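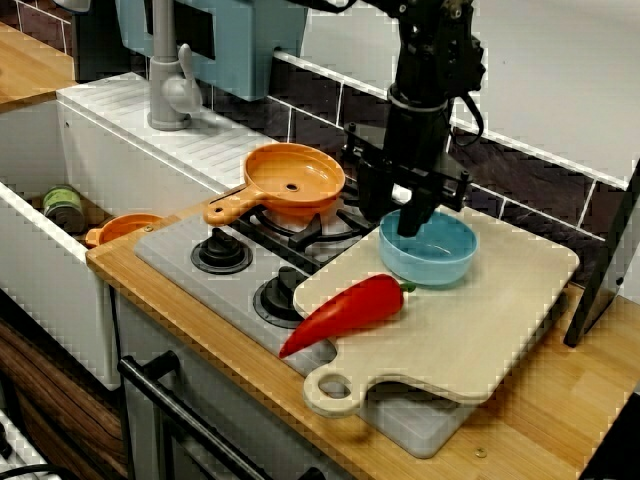
Gramside, Fri 5 June
Posted by tarp_and_tinny
3 min read

Home Forums Arms & Grippers Reviews Wanted Log in

Clikon gripper kit – worth it for a toy kitchen bench?

tarp_and_tinny
Trial unit from Clikon goes back in August so I need to make up my mind. Kit is the gripper, bracket, cable and 40 practice tasks in their software. $1,956 plus freight, ouch. We've got it over the play kitchen, light blue bowl and a chilli on the chopping board, pans in orange. Bowl is the bit I care about. One finger inside, one out, pinch the rim, lift. Anyone running this on thin plastic?

moggill_mike
Had one since last winter. Gripper's fine. Software is a dog, crashes if you look at it sideways. Don't pay for the task pack, write your own.

Umut Işık
Disagree with Mike there. Task pack saved our lab weeks. The scoring sheets alone are worth it if you've got students doing the runs. What I'd grumble about is the finger pads, they wear smooth and the replacements come in packs of 6, no singles.

moggill_mike
weeks?? it's a spreadsheet mate

Umut Işık
A spreadsheet you didn't have to make.

tarp_and_tinny
ok ok. What about approach height on the bowl? Default seems low to me, I'd sooner come in above the rim and creep down. Support says leave it alone.
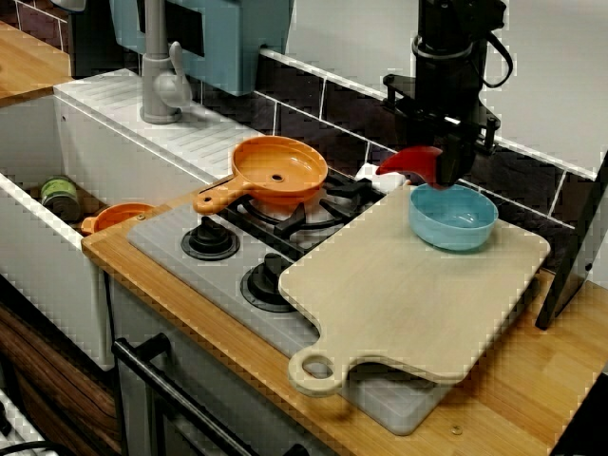 Re: approach height

pav_wagon
Support says that about everything. Raise it a bit, slow the last part right down. Also your board is on an angle with the handle hanging over the front of the counter – any bump on that and the bowl shifts, then your saved positions are rubbish. Bit of non-slip mat under it. Cheap fix.

tarp_and_tinny
Fair call, will get some mat. The angle is on purpose tho, I don't want it only working with everything square.

Ejigu_bench
Before you hand over nearly two grand have a look at the Brurnitz one. Slower, uglier, but you can buy every part seperately and the manual is 52 pages of actual English. We swapped over and haven't missed the Clikon.

moggill_mike
Brurnitz has no cable guide though. Ours snagged on the tap first day. Clikon wins that one, loop it at the wrist and leave plenty of slack.

Umut Işık
Agree with Mike for once. And ask Clikon for the price without the task pack, they don't list it but they'll quote.

tarp_and_tinny
Didn't know that. Emailing them now, will post the quote when I get it.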